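Home | Program | Speakers | Talk notes | Contact

Budgeting for a first picking arm: what to put on the sheet before you ask for quotes

Speaker notes, Mỹ Phan. Short talk, afternoon session.
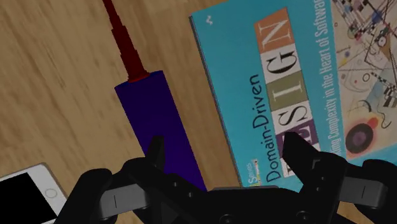 Slide 1. Simulated tabletop: two-finger gripper, phone, blue cylinder with a red stepped top, hardcover book.

Opening

Say name, say where I work (Szénási, returns and repacking). Say that I am the person who fills in the purchase forms and not the person who writes the code. Jenő Mészáros did the technical side and will take those questions at the end.

We had money for one arm. The talk is how we decided what that money had to cover. Skip the company history, they have the program.

Leave slide 1 up while people sit down. Ask them to pick the item they think would cost the most to handle. Take a few hands. Most rooms say the phone, on account of the screen. My pick is the book, and I come back to it under grippers.

Slide 2. Start with the items

Our first draft of the budget started with the arm. We had a Turneron brochure and worked outward from the price on the back page. Jenő sent it back to me with one line on it: "What is it picking up?"

So we made a list of what comes through returns. The full list was 2,463 item types. Too many to plan around. We sorted them by how you would take hold of them:
- round or nearly round, can roll
- flat and wide, cover bends or slides
- flat and small, smooth face
- soft, no fixed shape

The last group we took out of the project on the first day. It stays with people. Say this clearly, someone always asks about clothing.

Slide 3. Gripper

Two fingers is where most people begin and it was where we began. Point back to slide 1 if the projector allows.

A cylinder is fine if you can come at it from the side and close across it. One that changes width along its length needs a decision about where to grab. Decide that early, it changes how long the fingers should be.

A hardcover lying flat is harder. Across the cover it may be wider than the gripper opens. Across the thickness, the fingers have to get down to the table, and the table is in the way. You either buy a second tool, or you build a ledge so the book hangs over the edge, or you change how items arrive. We costed all of these. The ledge was cheapest and we still put a suction tool on the sheet as a separate line, because books are a large part of our returns.

Phones: look at the finger pads. Hard pads on glass is a claim waiting to be paid. Pads wear, so they go under yearly costs and not under purchase.

Budget lines from this slide: gripper, spare fingers, pads, second tool, tool changer if you want the swap done without a person. Tavilix quoted the changer separately from the tools. Read the quote to the bottom.

Slide 4. Simulation first

We spent three months in simulation before we signed for any hardware. Jenő wanted longer. Finance wanted none.

What it cost: one license for Lirka, one workstation, Jenő's time. His time was the biggest of the three and I had left it off the form completely. Put staff time on the form.

What we got for it:
- We learned which groups the two-finger gripper could reach and which it could not.
- We moved the planned mounting position before any holes were drilled.
- We ran 1,000 picks for each item group with the items at different angles and partly overlapping, which we could not have set up by hand.

What it did not tell us: how worn packaging behaves, what dust does to a suction cup, how loud the compressor is. (Pause here. The compressor got its own cabinet later, and the cabinet got its own line.)

Item models are a cost too. Someone has to make or buy them. A plain cylinder is quick. A book with a full printed cover takes longer if your camera software depends on the cover art. Ask the vendor which it needs.

Slide 5. The sheet

Show the blank sheet, not ours filled in. Read down the left column only:
- Arm and controller
- Gripper, tools, spares
- Camera and mount, lighting
- Table, ledge, bins
- Guarding and safety review
- Simulation license and computer
- Item models
- Staff time, setup
- Staff time, monthly
- Wear parts, yearly
- Air supply if using suction
- Training for the people on shift
- Money held back

On held-back money: we had none in the first version. The second version had some, and it was gone by September - cabling and a new floor plate. I would fight harder for it now.

Slide 6. Asking for quotes

Send every vendor the same item list and the same table drawing. Ask for the tool price without the arm. Ask what is not included and get the answer in writing. Ask how long a spare takes to reach you.

If a vendor offers a demo, bring your own items in a box. We brought 2 boxes, one easy and one awkward. Start with the awkward one while everyone is still fresh.

Slide 7. Open points

We have not decided on a second arm. The case depends on the night shift numbers and those are not in yet. Don't get drawn into payback periods, we have too little to go on.

Jenő takes questions on grasp planning and the camera. I take questions on the sheet and the approval steps. Blank copies are on the table by the door.

If time is short, drop slide 6 and go straight to the open points.

Last updated: September

Contact the program desk | Copyright Szénási, text by the speaker | Back to top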